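Varkstead opens consultation on the future of its school workshops

Feb 20, 2024

Varkstead Council has opened a public consultation on how woodwork, metalwork and textiles are taught in the borough's secondary schools. Residents, parents, staff and local employers have until the end of June to give their views.

The council is responsible for practical teaching rooms at 19 sites. Most were fitted out when the schools were built, and several have since been turned over to general classrooms or storage. A survey carried out last year found that pupils in the east of the borough, including Hedumside, were much less likely to be offered a practical subject after the age of 14 than those living near the town centre.

Three options have been put forward. Under the first, each school would keep its own workshop and the council would pay for repairs over a period of years. The second would bring equipment and specialist staff together at four shared centres, with pupils travelling to them for half a day each week. The third would leave decisions on practical rooms to individual heads, within a fixed yearly budget.

The council has not stated a preference. Jamila Kumarasinghe, the cabinet member for schools, said that the present arrangement had grown up over many years without a plan and that the authority wished to hear from families before drawing one up.

"We know that some schools are proud of what they offer and would be sorry to lose it," she said. "We also know that a pupil at Hedumside should have the same choice as a pupil at Mingate, and at present that is not the case."
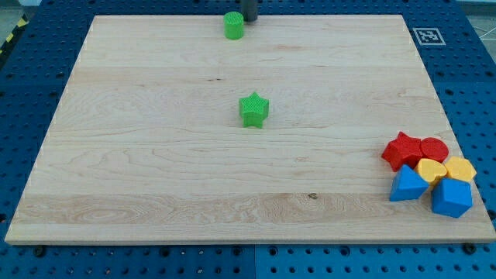 Sveva Monti told the council's education panel that shared centres would only work if transport was paid for in full, and that half a day could easily shrink to an hour and a half once the coaches were loaded and unloaded. She asked for journey times to be published alongside each option -- a request the panel has accepted.

A total of 623 pupils in the borough are taking a practical subject to examination level this year. The council expects demand to rise if more places are made available, although it accepts that finding qualified teachers remains difficult. Two posts at Mingate School have been vacant since last summer and are covered by visiting staff.

Employers have also been invited to respond. Settimio Sartori, who manages the Miranda joinery works, said that his firm took on apprentices every autumn and would welcome applicants who had already used hand tools at school.

Copies of the consultation paper may be read at all public libraries and at the council offices. Replies can be made online or on the printed form, which should be returned to the reception desk or posted free of charge. Large print copies are available on request.

Public meetings will be held at Mingate School and at Hedumside Library, with dates to be confirmed next month. A report on the replies will go before the full council in the autumn. No changes will be made to courses that pupils have already begun.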